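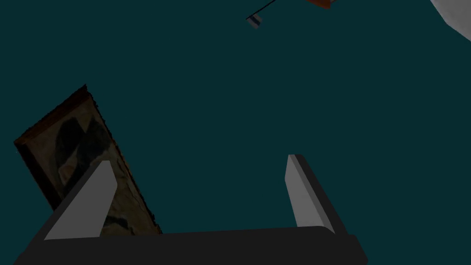 Open gripper, dark teal background (render)

How to read a kitchen gadget review without getting fooled

Most "tested" roundups were never tested. I went through 15 pages praising the same Pistura rice cooker, and five of them shared a paragraph word for word. Try this before you spend money.

1. Look for a complaint. A week of real cooking turns up at least one. If the Cekusow blender is "perfect for everyone," close the tab.

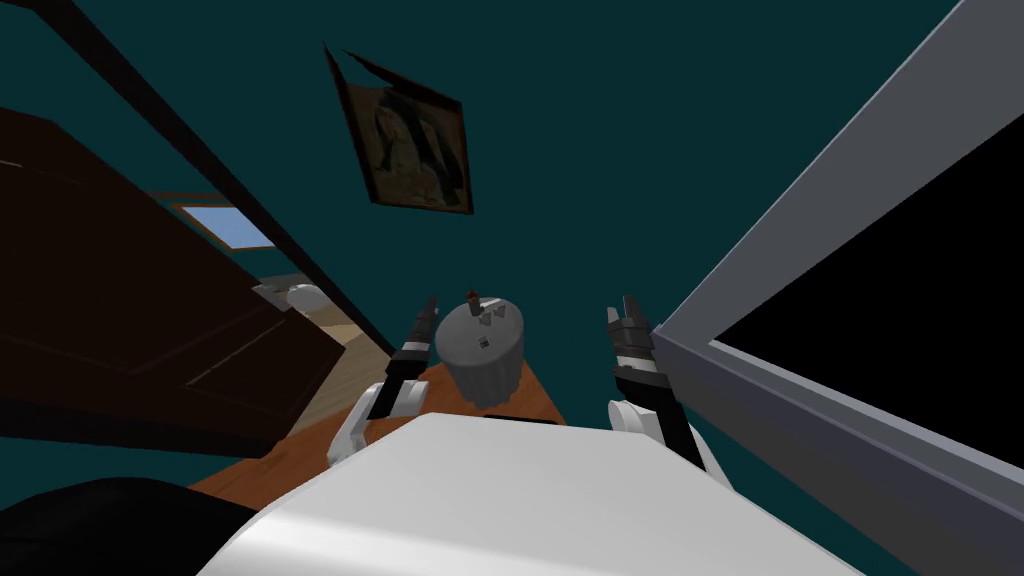 Gray lidded container between two grippers (render)

2. Ignore the star average. A score built on 324 ratings sounds solid until you sort by newest and find the same few phrases over and over.

3. Check what they compared it to. "Best in class" means little if the class was one 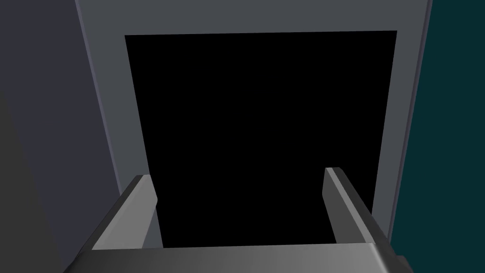

other pan from the same brand, as Jorkow's fans like to do.

4. Find the return terms. Seven days is too short for anything you use on weekends. 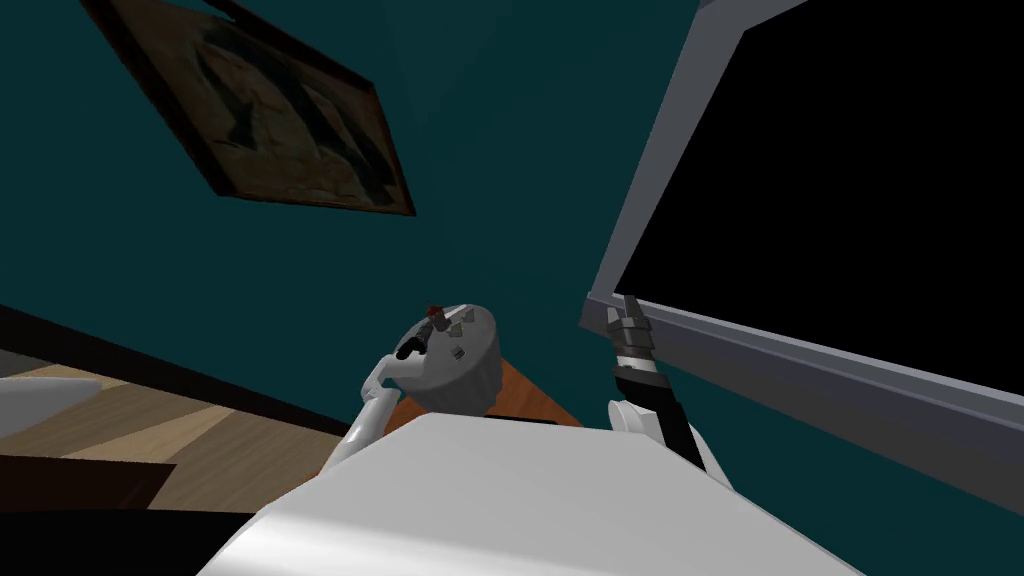 5. Search the model name plus "broken." The Ríos kettle looked great until I did that.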